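Speaker notes – Munro kitchen kit, Plevstead session

Say hello, thank everyone for coming, and give the folks at the back a moment to find a seat. Mention that I've spent a good part of June with the Munro package from Skiltach, so I do have opinions!

Start with what you get for your money: the arm license, the kitchen set, and 1,076 ready-made pick-up tasks. Setup took me 90 minutes, coffee included.

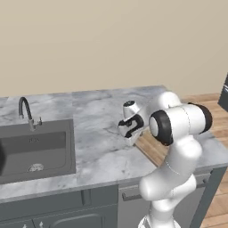
Small items by the sink are where I'd spend your trial period. Run 1,000 attempts overnight, then go through the misses with a cup of tea – I learned more from those than from the manual, bless it.

Compare with Werkuteck here, kindly. Theirs is cheaper but comes with only 2 kitchens, and support was slow to write back.

Pause for questions on pricing. Trial forms are on the table by the door.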